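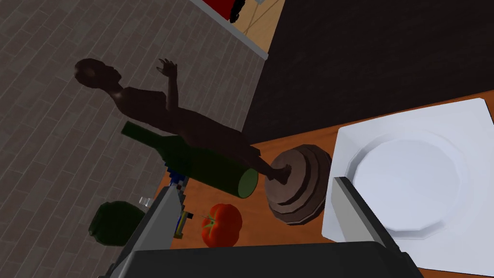

A reader from Harnau wrote to me that she waxed her bronze figure two times last winter and both times it became white in the folds, like old chocolate. She wanted to know if she must take everything off and start again. In most cases no, and I will explain how I do it.

White folds mean too much wax. The wax sits in the deep places, it dries there and it catches dust. Take a soft toothbrush, warm the place with a hair dryer on the low setting, and brush in small circles. Wipe with a cotton cloth. Repeat until the cloth stays clean.

For a fresh waxing you need:
Clear paste wax without color (I use the one from Clunora, the small can)
Two cotton cloths, washed many times
A soft brush, 8 mm wide
A hair dryer
Distilled water and one drop of mild soap

First, remove the dust with the dry brush, from the top to the bottom. Then wash the figure with the soapy water and one cloth, well squeezed. Rinse the cloth, wipe again with clean water, and let the bronze dry until the next morning. Do not put it near a heater.

Warm one part of the figure with the hair dryer. It should feel like a cup of tea which you forgot for some minutes — warm, but you can hold your hand on it. Put very little wax on the brush and spread it thin. Go to the next part only when the first is covered.

Wait 8 minutes and polish with the second cloth. If the cloth sticks, you waited too long, so warm the place a little and continue.

Please do not use metal polish from the kitchen. It takes away the patina, and the patina does not come back by itself. I did this once to a small dancer that I bought at the Joltivstead market, and the repair at Mac Giolla did cost me more than 437 dollars. The dancer was cheaper than that.

Painted plaster and resin figures can look very much like bronze. Knock gently under the base with your fingernail. Metal rings a little, resin sounds dull. For resin and plaster use only the dry brush — no water, no heat, no wax.

Indoors, one waxing in a year is enough. I do mine in October, before the heating season.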